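We use cookies to remember your settings. Accept | Manage

Grovix phrase list – README
By Jolán Illés, March

Grovix is a list of 1030 phrases that turn up on packaging for household cleaning products, each with a note on what the phrase commits the maker to. Mostly it commits them to very little. The list grew out of a reading group in Kuvthorpe and is kept as one plain text file, one phrase per line, tab between columns.

What's in it

Four columns: phrase, product type, whether a test is named on the pack, and a comment. Of the 1030 phrases, 440 name some kind of test. Don't get excited. "Lab tested" counts as naming a test under our rules, and I argued against that rule and lost. Miklós Fekete's view was that we should record what the pack says and let readers judge. Fine, but readers should know that the column is generous.

Only 24 phrases come with a test a person could look up.

Where the phrases came from

Packs bought or borrowed in Kuvthorpe and Pultum, copied out by hand. Piroska Dudás typed up the Pultum half. We left out web ads, which change too often to check. Large bottles are over-represented, small refill pouches hardly appear, and I would not use this to say anything about the market as a whole. People will anyway.
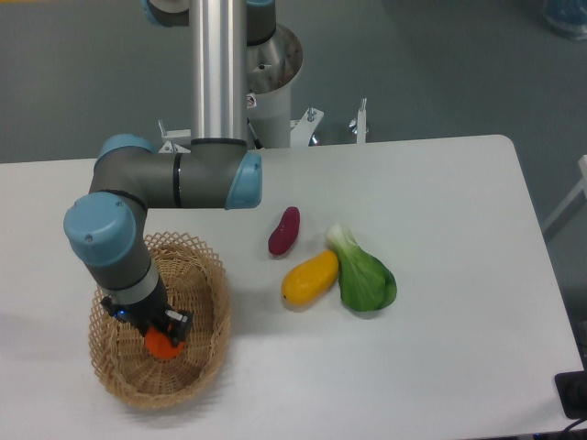 White table, gray-green floor.

Labels

Two of us labeled every phrase without seeing the other's answers. Where we disagreed, Tibor Oláh picked. A third opinion is still only an opinion, so the "vague / specific" label should be read with care – "kills germs fast" went back and forth for weeks and I still think it's filed wrong.

"Natural" has 8 separate entries, depending on what it is attached to. Merging them would make a nicer table and a worse list.

Known problems

- Spelling was tidied in the first version and not in the second.
- Product type "multi" means whatever the labeler wanted it to mean.
- Some comments are sarcastic. Those are mine.

Using it

Copy it, change it, say where you got it. Please don't quote it as proof that a product does or doesn't work. We read the packs and cleaned nothing. Corrections go to Llinos Edwards, with the full wording from the pack.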